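The bed at Hirville

By September I had stopped thinking of it as a bed. It was where I went to work, the way other people go to a desk or a counter, and I knew every crease that sheet was likely to make before it made it.

The idea we were testing was a simple one, and I had been in love with it since my first winter at the Sererwood lab. Most groups taught their machines on neat surfaces and then hoped for the best. We wanted to know what would happen if we gave ours the mess from the start - a soft surface, a phone lying wherever a tired person might drop it - and let a human hand guide the gripper through every pickup, over and over, until there were 500 of them on the drive. Then the arm would get its turn with what the hand had taught it.

So I squeezed and let go, squeezed and let go, and in between I thought about my grandmother, who made beds for a living in a hotel in Cuvatport and could find a lost earring in a blanket with her eyes shut.

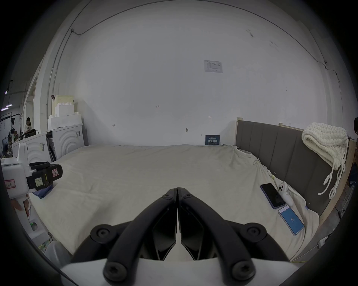
Three phones on the sheet, the fingers closed.

The old way, which everybody called the Palamarchuk method, had managed 30 good pickups out of every hundred on cloth. I knew that number the way you know your own weight, and with about as much affection.

The result came in a little after four in the afternoon, while I was looking for my sweater. I read it standing up, and then I sat down on the edge of the mattress, which we were never supposed to do, and read it again. It said 60.

I'd like to say I shouted. What I did was smooth out the sheet with both hands, all the way to the headboard, as my grandmother would have - and then I remembered what the sheet was for, and pulled it crooked again.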